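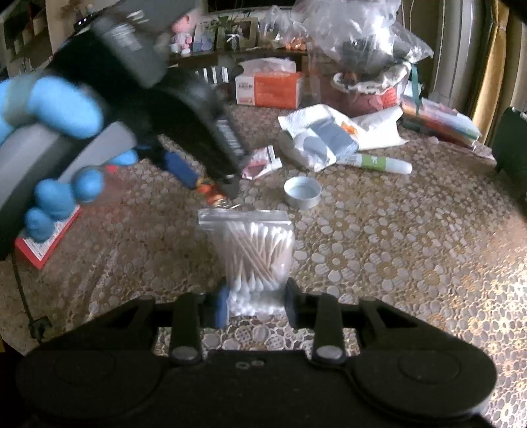
Go in by the river gate and do the carding room first, Sinéad Mac Mathúna wrote underneath my last report, and whatever you do don't leave the shop till the end as they run out of the grey. I am very glad I read it before we set off for the open day at Peven Mill, for she was right on every point, and the grey blankets had indeed gone by the time most people got near them. So thank you, Sinéad, and I owe you a cup of tea if you ever come our way.

For anyone who hasn't come across it, Peven Mill is the woollen mill on the edge of Furkville, down where the road drops to the river. It opens its doors to the public twice a year, on 1st March and again in June, and I had been meaning to go for longer than I care to admit. My mother had a Peven blanket on the back of the settee all through my childhood, dark green with a cream stripe, and I still have it, darned in the corners and rather thinner than it was. I took it with me in a carrier bag, feeling a bit silly, but more of that later.

Getting there is easy enough if you are patient. The 597 goes from outside the station and stops at the top of Mill Lane, and then it is a steep walk down (and a steeper one back, so do bear that in mind if your knees are anything like mine). There is parking in the field across the bridge but it was very soft after all the rain, and we saw more than one family picking their way over in unsuitable shoes. Entry is £5 and children go free. You get a sticker for your coat, and mine is still on it.

We stayed the night before at Nadano, the guesthouse by the church, where we had a back bedroom with a sloping ceiling and a good deal more furniture than it needed. Breakfast was porridge with stewed plums, and then eggs if you wanted them, and we did want them. They will do you a packed lunch if you ask the evening before. I forgot to ask, as I always do.

The river gate brings you in at the back of the building, past the old wheel pit and up an iron stair, and you can hear the place before you can see any of it. The carding room is where the wool is brushed out on great turning drums until all the fibres lie more or less the same way. It goes in at one end in clumps and comes off the other in a soft wide web, so fine you can see through it, and then that is split into ribbons and rubbed into something that looks like yarn but comes apart if you so much as breathe on it. I could have stood there all morning. There was a warm, greasy, sheepy smell, which I had expected to dislike and didn't at all, and my coat has carried a little of it home.

They let us handle the raw fleece at a bench by the door. Our guide had us pull out a lock, hold it at both ends and snap it next to our ears. A sound fleece rings, she told us, and a weak one gives a crackle. Everyone in the group stood there with their heads on one side, tugging away, and a small boy in a bobble hat got a far better ring out of his than I managed with mine.

After that you go up to the spinning floor, and here I will be truthful and say I lost the thread a little (sorry!). The noise was such that we were all given ear defenders, and the explanation was done largely with pointing. What I did gather is that the big spinning mule is older than anyone who has ever worked it, that it draws out on its carriage and runs back in again across the floorboards, and that the boards have been worn into grooves by the feet of the people walking alongside. I liked the grooves very much. You could see where somebody had always turned.

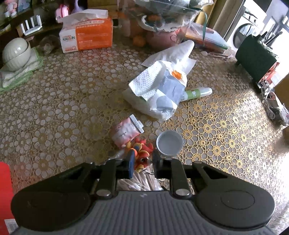
The weaving shed is across the yard and it has the best light of anywhere on the site, with those saw-tooth roof windows that all face north. Only part of it is in use nowadays. The looms at the near end were making a heather-coloured throw for a shop in the city, and a weaver called us over to look at the back of the cloth, where the pattern shows the wrong way round. She said she prefers the back. I have been turning my jumpers inside out ever since to see whether I agree with her, and so far I do with about half my wardrobe.

She also explained something I had never understood, and that is why a new blanket straight off the loom feels so disappointing. It is stiff and rather open, a bit like sacking, and it doesn't become a blanket until it has been washed and beaten and shrunk down in the finishing house. They had a piece from before and a piece from after for us to feel, and you would never have known they were the same cloth. The finishing is done with river water, which is very soft there, and the weaver thinks that accounts for most of what people love about a Peven blanket. I am inclined to believe her, though my husband muttered something about soap.

Now, the shop. We went in before lunch, as instructed. There were 500 blankets put out for the day, mostly ends of lines and seconds, stacked by colour on trestles along the wall, and the grey ones were going out of the door in people's arms as we arrived. The faults in the seconds take some finding. Mine has a slubby bit near one hem and I had to have it pointed out to me. I got a small blue check for the car and a bag of mixed yarn ends for £18, and I have no idea yet what the yarn will be. Possibly cushions. My sister says that I always say cushions.

It was at the till that I finally brought out my mother's blanket. The woman serving turned it over, found the label, and called somebody through from the office, and between them they worked out from the lettering that it must have come from the old looms, before the shed was divided. They were so kind about it. They offered to mend the worst corner in a matching yarn, so it has stayed behind in Furkville for the time being and will come back to me by post. The settee looks quite bare.

Lunch was at Yilma, a café on the bridge, where you will need to wait for a table on an open day but where the waiting is done on a bench in the sun, if there is sun. I had lentil soup with a great deal of lemon in it and a flatbread straight from the oven - really very good - and my husband had the same and then went back up to the counter for a slice of walnut cake, which he had claimed we would share. They shut early in winter, so don't leave it until the mid-afternoon.

A few practical things, as people do ask. The carding room and the shop are on the level if you come in from the front, but the spinning floor has stairs and no lift. Dogs have to stay in the yard. The toilets are by the dye house, and the dye house itself was closed when we went, with a notice on the door saying it should be open to visitors again by the June day. I should like to see it, so we may well be back for that, and I have already had a word with Nadano about the packed lunch.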